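Kimero Twin Station
Bench set for recording two-arm demonstrations

Overview

The Kimero Twin Station is a complete bench for people who need examples of two-handed work to train a policy. You receive the arms, the rail, the table and the recording software in one delivery. An operator guides the arms through a task, and every attempt is saved as one episode with the camera pictures, the joint positions and the gripper openings on a common clock.

We make the station in our workshop in Skastville. Most of our customers are small laboratories which do not want to spend their first months on brackets and cables.

What is included

2 arms with parallel grippers, mounted on one base rail
Table with aluminium extrusion frame
Side walls and back wall in pale colours
Fixed camera for the whole workspace
Pathirana recorder software, licence for 2 computers
Spare gripper fingers, 4 pieces

Recording

Episodes are recorded at 30 pictures per second. The operator starts and stops with a foot pedal, so both hands stay free for the leader arms. After each attempt the recorder asks for a label: good, failed or discard. Please keep the failed ones — many users delete them and later they wish to have them back.

Between episodes, move the objects a little and turn them. If the board always lies straight, the policy learns only the straight board. 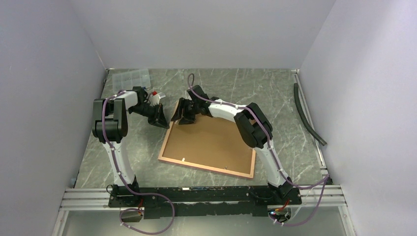
Flat objects with a thin edge are a good first task for two arms, and harder than they look. Both grippers must come to the edge at a similar height, and the operator needs almost one day of practice before the episodes become smooth. We advise to record the practice day too, but in a separate folder.

Cables are held to the arms with clips. Leave enough slack at the elbow and at the base, and check the clips every week.

Delivery and support

The station is sold through Ploravport and comes on one pallet. Orders from July are now being packed. Replacement fingers, clips and cables can be ordered separately.

Page updated 2021-09-03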